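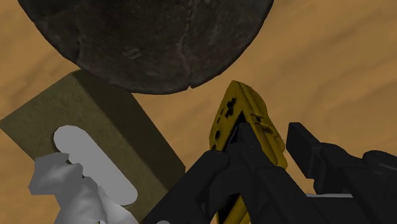

Duggan

**Tasis Quarter Midget and Late Model Scale Set**

The Tasis scale set is supplied to short-track teams that need consistent corner weights in the shop and at the track. Each set has four pads, a control unit, connecting cables and a storage case. The control unit shows left-side, rear and cross-weight percentages on one screen and holds up to 11 saved setups.

Each pad is rated to 2,544 pounds. Pads should be placed on a level floor, with tire pressures set and the driver's weight in the seat before readings are taken. Warm-up time is roughly 2 minutes.

Leveling plates are sold separately under the Elatis name — they fit all current pads and the older Tirulby pads.

The set carries a warranty of two years from the date of purchase. Calibration is available by mail throughout the season, but teams are advised to book before September, when turnaround times are longer. Series rules on weighing equipment differ, and buyers should consult their own rule book before ordering.

Page updated 23/06/2018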